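The Huenchumán hands arrived on Wednesday in two foam-lined cases, and Viola Sanna had both of them bolted to the arms by four in the afternoon. The left one needed its wrist adapter shimmed. She wrote the shim thickness on a strip of tape, stuck the tape to the inside of the case lid, and went looking for the torque driver.

Zomell wanted a recommendation by the end of August. The candidates were the five-fingered hands and the Stuline parallel gripper, which the lab had used for two years and which had never surprised anyone. The test was the same for both. Pick the part, bring it to the base, seat it in the socket, release. Log the result. Put the part back.

The Stuline had finished its run the week before: 2,039 attempts, 50 failures. Most of the failures were the same failure. The part rotated between the pads during the last few millimeters and caught on the rim of the socket. Carmela Orlandini had plotted them and pinned the plot above the controller, where it had begun to curl.

"You'll want a slower approach with fingers," she said. She had her coat on.

"Same approach," Viola said. "Otherwise it isn't a comparison."

"It isn't a comparison anyway. One has two fingers."

Viola entered the approach speed from the Stuline file and saved it under a new name.

The first session was bad. The thumb closed late. The controller sent all five finger commands in one packet, but the thumb had a longer travel and its own gear ratio, and by the time it made contact the others had already pushed the part away. She logged 10 attempts and 10 failures, then deleted the closing routine and wrote another in which the thumb moved first and the fingers waited for its current to rise. It took until eight. Carmela had gone home at five and come back at seven with soup, and no explanation was offered for either.

"Is it better?"

"It holds. It doesn't seat."

"How does it miss?"

Viola played back the log. The part reached the socket at a slight tilt, touched one facet, and stopped. The force estimate climbed to the limit and the arm backed off, as instructed. Carmela ate standing up and watched three of them.

"Let go a little," she said.

"Of the limit?"

"Of the part. Drop the grip by a third when it touches. Let the socket turn it."

Viola pointed out that the Stuline had not been allowed to do this. Carmela said the Stuline could not do it; its pads had two states, and she had the invoice for the ones it had dropped. They discussed whether a capability should be left out of a test for the sake of the device that lacked it. The discussion lasted as long as the soup. Viola put a note in the report template under Deviations and changed the grip.

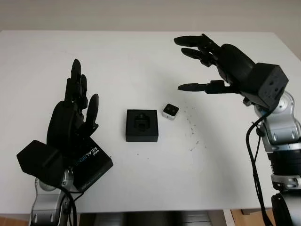
She ran the new routine with the hood lights off, to rule out glare on the depth data, and again with them on. The difference was within the noise. The right hand did the work and the left stayed parked with its fingers up, drawing holding current. She recorded the holding current too. The Stuline drew none when idle, and someone at Zomell would ask.

By the time the building's ventilation shut down for the night she had 124 attempts. More than 50 had seated on first contact. Most of the others had seated on the second, after a small turn in the fingers that she had not programmed and could only describe in the report as passive compliance. She read the phrase twice and left it in.

"So which one?" Carmela asked.

"The gripper has the better rate."

"By a lot."

"By a lot, on more attempts."

Carmela rinsed the soup container in the sink by the door. "Hisham is going to ask which one you'd buy."

"Hisham can read the table."

"He'll read the table, and then he'll call you."

Viola saved the log and set the controller to repeat the routine at six, before anyone was in. She cut power to the parked hand. Its fingers relaxed by a few degrees, and she opened the file again and added a line for that under Observations.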